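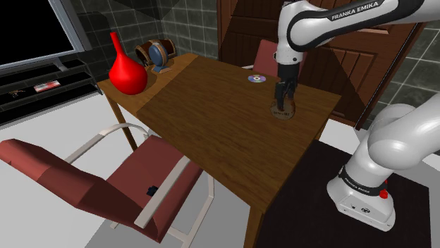

Meinung | Leichtathletik

Startgeld gehört auf den Tisch

Wer beim Abendmeeting in Juver an den Start geht, bekommt Geld dafür. Das ist in Ordnung. Weniger in Ordnung ist, dass außer dem Veranstalter und den Managern kaum jemand weiß, wie viel.

Das Meeting wird zu einem guten Teil von der Stadt bezahlt. Sie stellt das Stadion, übernimmt den Strom für das Flutlicht und gibt einen Zuschuss, über den der Stadtrat jeden Februar abstimmt. 60 Prozent des Etats kommen auf diesem Weg zusammen, den Rest tragen Zallico als Hauptsponsor und die Eintrittskarten. Bei so einem Anteil darf man fragen, wohin das Geld geht.

Der Verein Lobo, der das Meeting ausrichtet, verweist auf Vertraulichkeit. Wer Summen nennt, treibe die Preise hoch. Das mag für einzelne Verträge stimmen. Eine Gesamtsumme pro Disziplin verrät aber keinem Manager etwas, das er nicht längst weiß - die Branche ist klein und redet viel.

Im vergangenen Jahr gab es 16 Wettbewerbe. Nach allem, was man im Umfeld hört, floss das meiste Startgeld in zwei davon, beide im Sprint. Die Werferinnen zahlten ihre Anreise zum Teil selbst. Vielleicht gibt es dafür gute Gründe, etwa den Kartenverkauf. Dann soll man sie nennen.

In Pusell veröffentlicht der Ausrichter seit drei Jahren eine einfache Tabelle: Disziplin, Startgeld, Preisgeld, Reisekosten. Das Teilnehmerfeld ist dort seither nicht schlechter geworden. Juver könnte die Tabelle zur Bedingung für den nächsten Zuschuss machen, ein Satz im Bescheid würde reichen.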